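Teston Masonry Repair
Frequently Asked Questions

General

Who are you and what do you do?
Teston Masonry Repair is a small shop that repairs and repoints stone and brick walls, chimneys, steps and garden walls. We also sell lime mortar, sand and hand tools from the yard. We do not build new houses and we do not pour driveways.

What area do you cover?
Anywhere within an hour's drive of the yard. For larger jobs we will go farther, but travel is charged by the day. Call first if you are not sure.

Do you charge for estimates?
The first visit is free inside our area. If you need a written report for an insurance claim or a house sale, there is a fee, and it comes off the bill if you hire us for the work.

Who will come to my house?
Usually Nadine Sleiman or Anil Pillai. Nadine handles chimneys and anything involving a roof. Anil handles garden walls, foundations and steps. Renji Yokoyama runs the yard and can answer most questions about materials over the phone.

Mortar and repointing

What is repointing?
It means removing the worn outer mortar from the joints and replacing it with new. The stones stay where they are. If stones have moved or fallen out, that is a rebuild and is priced separately.

How do I know if my wall needs it?
Run a key along a few joints. If the mortar comes out as sand, or if the joint has worn back far enough to hold the tip of your finger, get it looked at. Check near the ground and under windowsills first.

Does the whole wall have to be done at once?
No. Most of our jobs are patches. We match the new mortar as closely as we can, but a patch will look lighter for the first year or two. Customers who want an even look usually do one full face of the house at a time.

Lime or cement?
Older stone walls were mostly laid in lime, and we repair them in lime. Hard cement in a soft wall traps water and the faces of the stones can break away. Walls built with cement mortar can be repaired with a cement mix. We take a small sample at the first visit and let you know which one you have.

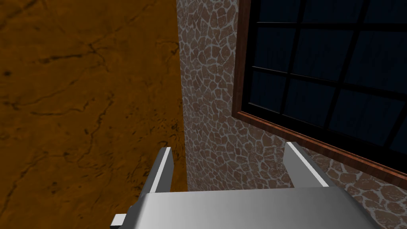

Page last changed: January 27, 2025

Why are some joints so wide?
Rounded stones do not sit tight against each other the way cut blocks do, so the mortar between them makes up more of the wall. Pale mortar between reddish-brown stone shows this very clearly. A wall like that takes longer to repoint than brick of the same size, and the price reflects it.

Can you match the color of my mortar?
Most of the time. The color comes mainly from the sand. We keep six sands in the yard and can order others. We make up a few test pieces and leave them with you to dry before anything goes on the wall - wet mortar tells you very little about the final color.

Are hairline cracks a problem?
Fine cracks in a rendered or plastered surface are common and often need nothing more than filling. A crack that gets wider, runs through the stones, or has one side standing out from the other should be checked. Mark each end with a pencil, write the date next to it and look again in a few months.

Can I pressure wash before you come?
Please don't. It drives water into the wall and blows out weak joints. A stiff brush and a bucket will do.

Scheduling

When do you stop for the winter?
We finish lime work outdoors in November. Fresh lime should not freeze. We do indoor work, fireplaces and cellar walls through the cold months.

How long is the wait?
Currently around 8 weeks for repointing. Loose chimney stones and anything over a walkway go to the front of the line.

What happens if it rains?
Light rain does not stop us if the wall can be covered. Heavy rain does. We call by seven in the morning if we are not coming.

Do I need to be home?
No, but we need water and a place to park the mixer. Keep pets inside and move anything you care about at least four feet back from the wall.

Buying from the yard

Can I buy mortar and do it myself?
Yes. Barkico lime mortar comes in tubs and in bags. Renji will work out how much you need if you bring the length and height of the wall and a photo of the joints.

Do you rent tools?
We rent mixers and small scaffolds by the day. Grinders are not rented out. Hand tools are for sale only.

Can I return unopened bags?
Within 30 days, if they have been kept dry. Opened tubs and custom sand mixes cannot be returned.

Payment

How do I pay?
Check, card or bank transfer. Jobs over one day need a deposit when the date is set. The balance is due when the work is finished and you have walked around it with us.

Is the work guaranteed?
Repointing is guaranteed for six years against joints coming loose. Damage from leaking gutters, tree roots or vehicles is not covered. Keep your invoice - the guarantee passes to the next owner if you sell.

My question is not here.
Call the yard on weekday mornings, or leave a message and Maya Khalaf in the office will get back to you.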